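Red load day

Tuesday, so laundry. Back from Poirier late last night with a suitcase full of everything I own in red, apparently, and no clean socks. Coffee first. Then the pile.

I used to throw it all in together. Then came the pink towels, then the pink work shirt, and Jocelyn still brings up the shirt. So now the reds get their own wash - cold, short cycle, a splash of the Mileck stuff from the corner store becuase it was on sale. 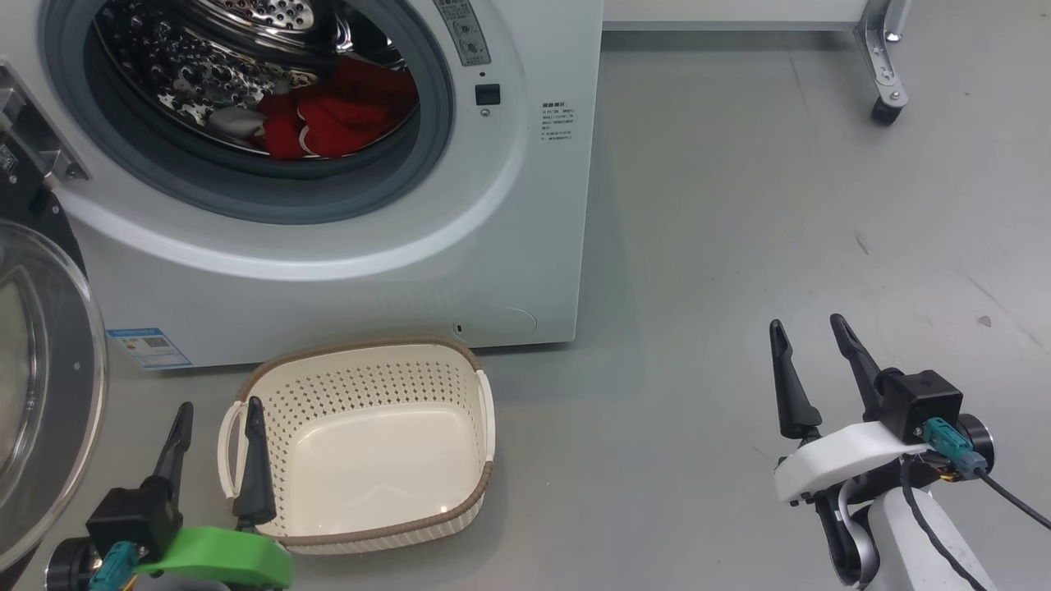 by Jaxon Thibodeau | filed under Home, Chores | 6 comments

Reds in the drum, and something grayish in with them. Might be a sock. I have a bad record with socks.

Basket goes right on the floor in front of the door, always. Saves me dropping stuff on the way across the room. I like the cream one better than the old mesh thing from Groneo, which folded up on itself every time I put jeans in it.

Other things on the list for today:

Clean out the filter. Been meaning to since March.
Find the lid for the soap jar.
Ask Jocelyn if the red sweater can go in the dryer or if I'm hanging it up again.

Spin speed, for whoever asked last week - I leave it at 1,000 for this kind of load. Any higher and my T-shirts come out looking like balled up paper.

Ok, got to run, bus in ten mintues. Darks tonight if I'm home by 6.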